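Laundry and Linens at the Guest House – Frequently Asked Questions

Etdale Guest House, Figueroa Lane, Trusdale

Last updated Friday, July 5, 2024

We get a lot of the same questions at the front desk, mostly from folks staying with us for a week or longer, and mostly on the subject of clothes. It makes sense! When you live out of a suitcase, laundry gets to be a bigger part of your day than it ever was at home. So we sat down one slow afternoon and wrote out the answers, and if yours is missing, please come find us. The kettle is usually on.

Can I do my own laundry during my stay?

Yes, please do. The laundry room is down the back stairs, past the coat hooks, and it's open to every guest from early morning until the quiet hour in the evening. There are 2 washers and 2 dryers. Detergent is in the tall cupboard and you're welcome to use it, or bring your own if your skin is particular (mine is, so I keep a bottle of the unscented kind on the top shelf and you can have some of that too).

Do I need coins?

No. We took the coin boxes off in February and we should have done it years ago. Use of the machines is included in your room rate.

How long does a load take?

A regular wash runs 42 minutes. The dryers depend on what you put in them, of course – towels and jeans take their sweet time, and a few shirts will be done before you've finished a cup of coffee. If you can, come back when your wash is finished so the next person can get in.

Somebody left their clothes in the washer. What do I do?

It happens to all of us. Give them a little grace, and if they still haven't turned up, move the clothes into one of the baskets on the shelf and go ahead with yours. Please don't put another guest's things in the dryer, even to be kind. We had a very nice wool cardigan come out the size of a tea cozy once, and everybody felt bad, the kind person most of all.

Will you wash my clothes for me?

We will, if you're staying 5 nights or more. Leave your bag outside your door before breakfast with your room name on the tag. Renato Quezada runs the laundry and he is careful, but he would like me to mention pockets. Pens, lip balm, paper tissues, the little packets of sugar from the café – check your pockets, please, and then check them again.

How often do you change the bedding?

Once a week for long stays, and always between guests. If you'd like fresh sheets sooner, tell us in the morning and we'll have them on by the afternoon. You don't have to give a reason. Spilled tea, a warm night, or you just like the feel of clean sheets (who doesn't?), it's all fine with us.

I have allergies. Can I have different pillows?

Certainly. We keep a supply of pillows without feathers, and extra-rinsed sheets too. It helps if you let us know when you book, but we can nearly always manage it the same day.

Can I dry things in my room?

Small things, yes. There's a folding rack behind the door in most rooms, and if yours has wandered off we'll bring you another. Please don't hang wet clothes on the lamps or over the headboards. For sheets, heavy sweaters and anything that drips, we have a good long line in the side yard which catches the breeze coming up from the Brudville road. Clothespins are in the bucket by the step.

Is there a table for folding?

There's a narrow one in the laundry room that's all right for shirts and socks. For anything big, I'd carry it upstairs and use your bed. A bed is the best folding table ever made, as far as I'm concerned. You can spread a thing out, walk around it, and nothing trails on the floor. Pull the covers fairly smooth first, since a lumpy bed makes for a lumpy fold.

How do I fold something large and floppy without it turning into a ball?

Oh, we do get asked this! Big pieces in soft fabric are the trickiest, and dark ones trickier still, because the folds all run together and you lose track of which edge is which. Pick it up high by one end and let it hang for a moment so the weight pulls the creases down. Then lower it slowly, laying it away from you as you go.
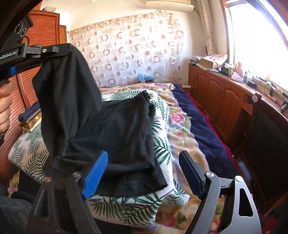 Large black garment over the palm-leaf bedding, one end lifted and the hem toward the bottom.

Once it's down, look for the hem. A wide stitched hem is a real friend to you, because you can follow it with your fingers even when you can't see much else. Smooth along the hem first, then work your way up to the other end, and pull any bunched corners out to a point before you make your first fold. Bring the sides in to the middle, then fold from the bottom in halves until it's a size that suits your drawer. If it goes crooked, shake it out and start over. I still do, and I've been folding other people's linens for a good part of my life.

Black clothes pick up every bit of lint. Any help for that?

Turn them inside out before washing and keep them well away from the towels. There's a lint brush on a hook beside the dryers, and Thaddäus Lehner at the front desk keeps a sticky roller in his drawer that he'll lend you if you ask. Clean out the dryer screen before you start, too, even if the last person swore they did it.

Is there an iron?

Yes, one in the laundry room and one at the desk that you can borrow overnight. The ironing board upstairs squeaks something terrible when you open it, so if it's late, your neighbors would be grateful if you set it up in the hall closet. Please iron on the board and never on the bed – the covers don't care for it.

I think I left something behind. Do you keep it?

We keep everything except food. Clothes get washed, folded and put in a bag with the name of the room and the week you stayed. Call or write with a description, as plain as you like ("gray sweater, one elbow gone" found its owner the same morning), and we'll mail it back to you for the cost of the postage.

Who do I ask if a machine stops working?

Ring the bell at the desk. If it's after hours, leave a note on the washer so the next guest knows, and use the other one in the meantime. Renato looks at them first thing every morning.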